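Slide 9, after the tea break

Welcome back, everybody, and do bring your cuppa in with you, I certainly have mine. So, sorting the stockroom at Nunden. When we began we had 507 packets on the shelves and no favourite spot for any of them (I still dream about it!). Pause here for the groans.

Say a bit about bins. Wide, shallow, see-through-ish, so you can spot what's low on a Thursday.
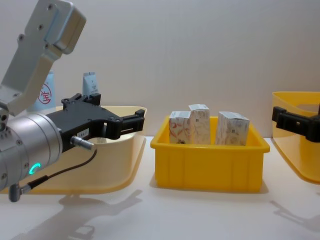 Cream bin on the white tabletop, with two white packs at the far side.

Ask who labels the rim and who labels the shelf. Then slide 10.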